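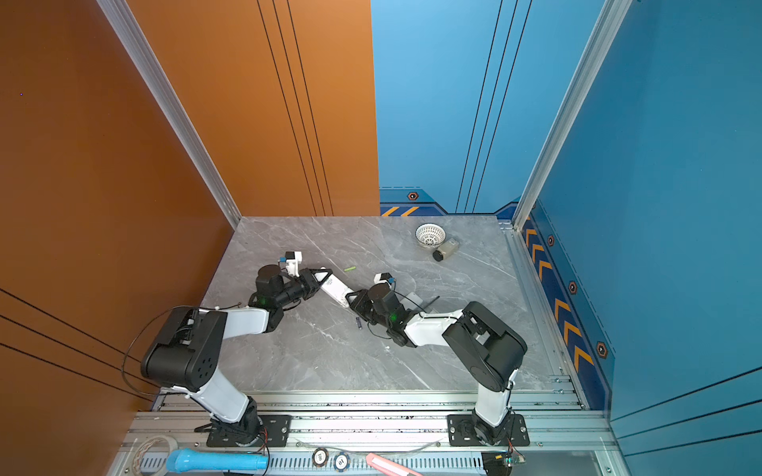
Figure 1. Work area with gray marble-patterned tabletop, orange wall to the left and blue wall to the right.

Closing Behavior of a Two-Part Plastic Housing
Project report, Kazue Kamata and Itsuki Takagi
Submitted 2023-09-28

1. Purpose

The project examined how reliably the cover of a small plastic housing can be seated, and which features of the parts affect the result. The housing was supplied through the Nidolano course store as an empty shell. No electronics were fitted at any stage, and the electrical use of the part is outside the scope of this report.

The question came from earlier coursework at the Menden lab, where covers that looked closed were later found to have lifted on one side. That work recorded only closed or not closed. We wanted a record that separated a cover that was never seated from one that was seated unevenly.

2. Parts

The body is an elongated shell in white plastic with rounded corners. The face has a group of narrow parallel slots near one end and a shallow recessed panel below them. The cover is a separate curved piece, also white.

Three features matter for the rest of the report.

Slots. They are set toward one side of the face. This gives a quick check of orientation, since a body turned end for end shows the slots at the wrong end. We used them only for this.

Recessed panel. The outline is faint and depends on the light. With light from directly overhead it almost disappears. It was first proposed as the reference for measuring cover position and was dropped in August for that reason. The outer edge of the body was used from then on.

Cover. The curve makes the cover rest unsteadily when put down with its outer side against the table. It moves if the table is bumped. We did not treat this as a fault in the part, but it affected how parts were laid out before a trial.

3. Work area

All trials used the tabletop shown in Figure 1. The gray pattern with light veining was a compromise. White parts stand out against it well enough for the outer edge to be found by eye, but the veining can be mistaken for an edge at the curved side of the cover. A plain dark mat was tried and gave better contrast. It also held lint, which transferred to the parts, so we went back to the bare surface.

The colored walls gave fixed directions for the notes. "Orange side" and "blue side" were written in place of left and right, which removed a source of error when two people recorded from opposite ends of the table. The orange chevrons on the navy trim were used in the same way, as a landmark when describing where a part had been put down.

4. Procedure

4.1 Wipe the tabletop with a dry cloth.

4.2 Place the body with the slotted face up. Confirm that the slots are at the far end.

4.3 Place the cover on the blue side of the body with a clear gap between them. The two parts must not touch before the trial starts.

4.4 Hold the body by its long sides, below the slots. The slots themselves are not to be used as a grip point.

4.5 Bring the cover to the body and press until no further movement is felt.

4.6 Check the seam along each long side and at the rounded corners. Record the result as seated, uneven, or open.

4.7 Remove the cover and inspect both parts for debris before the next trial.

Holding position needs care. If the sides are pressed near the open edge, the walls can bow inward and the cover meets a narrower opening than it should. In early practice this produced uneven results that had nothing to do with the cover. The hold was moved away from the open edge and the practice trials were discarded.

4.8 Starting layout. The body stands with its rounded end pointing away from the holding side, and the detached cover lies a short distance to the right. Surface condition is noted before the cover is moved. In Figure 2 there are dark specks on the white face and some faint dust marks. Marks of this kind are entered in the log with their position (upper, middle, or lower face), whether or not they are near the seam.
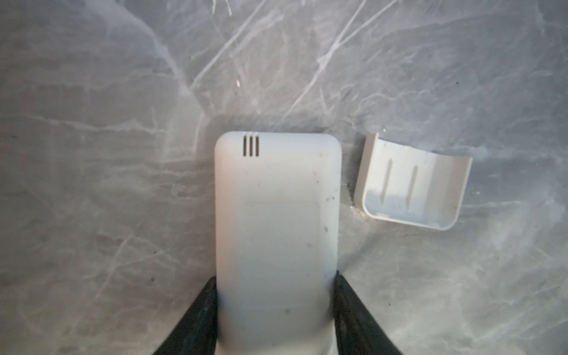 5. Results

The final series contained 228 trials. Of these, 31 were recorded as uneven or open, and the remainder as seated. Practice trials and trials stopped before step 4.6 are not included.

Most of the uneven results had the gap at a corner and not along a long side. This agrees with the shape of the parts. On the long sides the cover can slide slightly until it finds its place, while at a corner it is restrained in both directions and stays where it first makes contact.

Open results were mainly associated with the cover being brought in at an angle. In several of these the cover was stopped by the edge of the body and did not enter at all. Repeating the press without lifting the cover did not help. Lifting it fully and starting again normally did.

We found no clear link between marks on the face and the result. Debris on the edge is a separate matter. It was logged too rarely to support a conclusion, and step 4.7 was meant to prevent it in any case.

6. Sources of error

The seam check was made by eye. Kamata and Takagi each judged a shared set of closed housings and disagreed on two of them, both borderline between seated and uneven. These were settled by running a paper strip along the seam. The strip should have been part of the procedure from the start.

The same bodies and covers were used repeatedly. Some wear at the edge is likely, and later trials may have closed more easily than earlier ones. The log keeps trial order, but parts were not marked individually, so wear cannot be traced to a single body.

Lighting was not controlled. Shading across the white plastic makes a small gap harder to see on the darker side.

7. Further work

Mark each part on the inner face. Add the paper strip to step 4.6. Compare the present housing with the Stendel type, which we understand has a flatter cover. A cradle for the cover would stop it from rocking before the trial; a cardboard version was cut but not used in the final series.

The trial log and the blank recording sheet are stored with the parts in the Menden lab cabinet, second shelf.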